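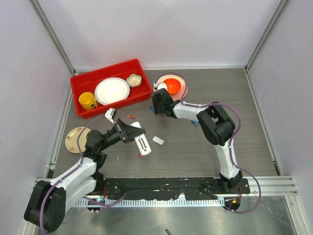 Ticket 304: Dishwasher in the shared kitchen leaves grit on bowls and plates
Product: Futier under-counter dishwasher
Opened by: Preben Kirkegaard
Handled by: Algirdas Paulauskas, Plekis appliance help
Status: Solved

Preben, July 21, 2022
Hello! We love this machine, but for the past fortnight everything on the top rack has come out with a sandy film. Mugs are the worst. The bottom rack is fine. I've cleaned the filter twice and switched to the Kaewkla tablets, no change. No error code.

Algirdas
Thanks for such a clear report, it saves us loads of time! Top rack only usually means the upper spray arm. Could you pull the rack out, spin the arm by hand and tell me if it turns freely? Please also check the salt setting. What is your water like in Zovonport?

Preben
It spins beautifully. Water is very hard, and the salt was set to 10. I've put it up to 40 as the manual says for our area. Ran the long programme: glasses much clearer (hooray), grit still there.

Algirdas
Great, so that's one problem gone. Next one is my favourite. Unclip the upper arm (quarter turn to the left, then pull down), hold it over the sink and shake it. If it rattles, soak it in warm vinegar overnight and poke the holes through with a cocktail stick. Look at the feed pipe behind the rack as well, there's a small rubber seal that likes to slip.

Preben
It rattled like a maraca! Out came lime flakes and what I think were lemon pips. The seal had slipped too, so I pushed it back. 27 mugs washed since then and every one is spotless. Really chuffed with this.

Algirdas
Brilliant news! I'm adding the lemon pips to our notes for this model. Closing the ticket. Reply here if the film comes back and it'll reopen with all of the above attached.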